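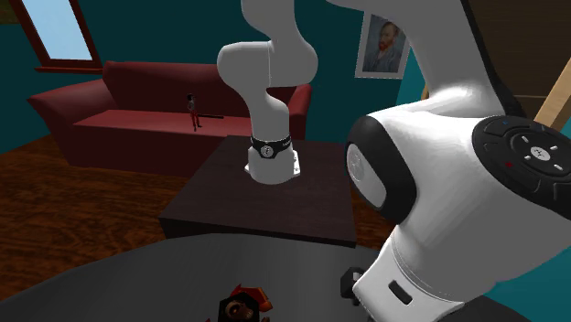 The white arm at its grey table, with the red sofa and the portrait behind. All of it is simulated.

I had a go before I had my coat off. That was how the visit started: I came up the stairs at Jirnico, above the bike shop in Cedstead, and the woman I'd come to interview put a controller in my hand and said, "Pick something up, then we'll talk."

I did not pick something up. I pushed a small block off the far side of a table, then I drove the arm into the tabletop, and then I lost track of which way was left. She was very nice about it. She also saved all three attempts, which I hadn't expected, and which turned into most of our conversation.

Some background first, for those of you who come to this site for the hobby electronics and have been skipping my robot posts (I see the figures, I know who you are). Jirnico is a small firm that makes examples. Other people build the learning systems, and those systems need to see a job done many, many times before they can make a decent stab at doing it themselves. So somebody has to sit down and do the job. At Jirnico they do it in simulation, with a rendered arm in a rendered room, steered by a real person in a rather tired office chair. The in-house name for the whole set-up is Rosser, and the program they record into is called Gonero. I asked where the names came from and she said they were both older than she was, in company terms, and she'd stopped asking.

She asked me to leave her own name out, and those of her colleagues, so I have. She used to teach people to drive forklifts. I mention it because she brought it up at least as often as I did.

"It's the same job," she told me, once we'd sat down and I'd been given tea. "You're watching somebody's hands and thinking, would I want that copied? With the forklift it was one trainee copying one instructor. Now it's a system copying everyone in the building, me included, on a Friday afternoon when I want to go home. So you get fussy."

I wanted to know what one example consists of, because I'd always pictured a video clip. She shook her head. The pictures are part of it, but alongside them runs a record of where every joint in the arm is, what the person asked it to do, and whether the gripper was told to open or close. There's also a sentence of plain English saying what the job was. "Put the block in the tray," that sort of thing.

"People forget the sentence," she said. "I've had beautiful recordings come in with the wrong sentence on. Lovely smooth reach, tidy grasp, and it says 'push the cup' and there's no cup. That's worse than a clumsy one. A clumsy one is at least telling the truth."

A single try at a job is called an episode, and an operator's shift is made up of blocks of 20 episodes with a break after each block. The break isn't optional. She can see it in the recordings when somebody has skipped one, she says – the arm starts taking corners.

"It's like handwriting. By the end of a long run you're writing the same word and it's got two fewer letters in it. You lift the thing just high enough to clear the edge of the tray, and then you lift it not quite high enough, and then you're dragging it over. You haven't noticed. The system will, though. It'll learn the drag."

We pulled our chairs up to her screen so she could show me one of the rooms. I've been in real flats with less going on. The arm is a big white thing with a glossy black ring round the upper part of its base, and when the view is close in, its forearm fills up a great deal of the right-hand side. Past it there's a wooden floor, a window, a long red sofa against teal walls, and a portrait of a man with a reddish beard who I found myself wanting approval from. I asked whether I was supposed to be looking at any of that.

"You're not, no. You're supposed to be looking at the table. But everybody looks at the room on their first day and I let them. Get it out of your system, have a wander round with your eyes, then come back to the table and stay there."

Why simulate at all, I asked, when there are real arms to be had? I was half expecting a speech. Her answer was mostly about tidying up.

"Because I can put everything back with one key. When we worked with a real table, a job that took ten seconds to do took a minute to reset. You're picking bits up off the carpet. You're trying to remember which way round the thing was facing. In Gonero I press the key, the objects land somewhere new, and you're off again. And no one's knuckles are in the way."

She was just as quick with the other side of it, which I liked. Contact is the weak spot. A rendered block pinched between two rendered fingers doesn't always behave like a block. Sometimes it slides when it ought to stick, and now and then something gets squeezed at a bad angle and shoots off across the room. (I managed this later in the afternoon. I was delighted. I don't think I was meant to be.) Those episodes get a flag and a human looks at them, and if the physics has done something daft, they're thrown out, however well the person was driving.

"You mustn't teach it that things fly. It would be quite happy to believe you."

So then I brought up my own three attempts, sitting there in the saved list under "guest". Surely those were for the bin?

She opened the first one and ran it back. There was my block, and there was me shoving it steadily towards the far edge with great confidence. I went a bit pink. She stopped the playback just before it dropped.

"Now, see, I'd keep this one if you'd caught it. If you'd stopped here, backed off, come round the other side and brought it home, that would be the best thing anyone's recorded all day."

I asked her to say more about that, because it sounded like kindness.

"No, I mean it. When we started, we only kept the clean ones. Straight in, straight up, straight over, done. It looked wonderful. And what came back from the people training on it was that their system was very good until it was a thumb's width out, and then it had no idea. It had never seen anybody be a thumb's width out. It would close on thin air and carry the thin air over to the tray and let go of it, pleased as anything."

These days they record recoveries on purpose. The last batch she finished was 54 episodes of one pick-and-place job, and in 36 of them the operator had been asked to start badly: gripper turned the wrong way, or too low, or well off to one side. The operators grumbled a bit at first, she said, because they take pride in a neat grasp and it feels wrong to begin from a mess. There's an art to it as well. If you fluff it too theatrically, you've recorded a person pretending to fluff it, and she can tell.

"You get this little pause. They set up the mistake, then there's a pause while they think, right, mistake done, now the good bit. I send those back. I don't want the system learning to pause."

What about people who are naturally good at it, I wondered. Gamers, presumably?

She wobbled her hand. Gamers are fast, and fast is fine, but they tend to hold the stick all the way over and let the arm's speed limit sort it out. Her two steadiest operators came from elsewhere: one had done cake decorating, and the other had driven a crane. Both of them look at where the thing is going to end up before they move anything. She tries to teach that to everyone else and says it takes a couple of weeks to settle in.

She also doesn't want everyone driving the same way, which surprised me. If all the examples come from one pair of hands, you get one way of doing the job, with all of that person's habits baked in. A colleague of hers always approaches from the left, every time, whatever's on the table. It's perfectly good work. She just makes sure his episodes are mixed in with those of somebody who doesn't.

"I approach too high," she added. "I know I do. I come in like I'm landing a plane. So I don't let myself record more than a block a day."

I asked how she decides a batch is finished. There's the number that was ordered, obviously, but before it goes out she watches a handful at double speed with the sentence covered up, and tries to say what the job was from the movement alone. If she can't, it goes back on the pile. She did one for me and got it in a couple of seconds. I took rather longer over mine, and called a stacking job a tidying job, and she said I wasn't the first.

Before I left she gave me the controller again and cleared my list. Same kind of job, block to tray. I went in too low, stopped, swore a bit, backed off, came in from above and got it, and dropped it in the tray from higher than I should have. She typed the sentence in herself, read it through twice and pressed save.

"Kept," she said, and went to put the kettle on.

Jirnico are taking on part-time operators from October, two shifts a day, at the Cedstead office. No experience is needed, and she did say she'd like to hear from anyone who ices cakes.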